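Open Day Robot Demo - Pre-Opening Safety Checklist, With Comments
Site: Ollmont hall, kitchen demo station
Date: 2018-11-07
Checked by: Gizella Vass 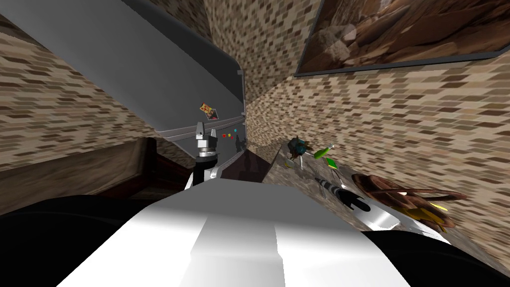

Simulated kitchen, robot's own view, left gripper raised and empty.

Hi all, my notes from the walk-through are under each item. Tamás Pintér ran the robot for me and answered a lot of questions (thank you!). Anything marked OPEN needs to be closed before the doors open.

1. Emergency stop within reach of operator - OK
Pressed it twice myself. The arms froze right away both times. I'd still like the second button moved to the visitor side of the table.

2. Barrier distance from real robot - OPEN
Tape is down but the posts aren't. Kids will lean over tape, trust me.

3. Simulation run before live run - OK
We watched the kitchen scene on the big screen first. The right arm sits low over the counter, on the same side as the bananas and the green bottle, so Tamás is going to start every run by lifting it before anything else moves. Good idea, please write that on the operator card.

4. Grippers empty at start - OK
Left one is easy to check on the screen. For the right one, ask the operator to turn it so the fingers show - I couldn't tell from that angle.

5. Speed limit set - OK
Demo mode is 155 mm per second and I saw the setting locked. Salness wanted it faster for the afternoon show. No.

6. Cables covered - OPEN
There's a loose run behind the Nollach booth, 7 meters or so by the look of the reel label, and people will cut through there to get coffee. Needs ramps.

7. Room capacity posted - OK
Sign says 400 for the hall. It's up at both doors and I could read it from the parking lot side.

8. Operator briefing - OPEN
Simon missed the one in October, so he can't take a shift until he's done it. Tamás says he can fit him in tomorrow morning, 20 minutes tops.

9. Screen placement - OK with comment
Great picture, but it's a bit too close to the stairs and folks will stop dead right there to watch. Slide it left if the power cord lets you.

Result: cleared for rehearsal only. I'll come back and re-check 2, 6 and 8 before sign-off, so text me when the ramps are in.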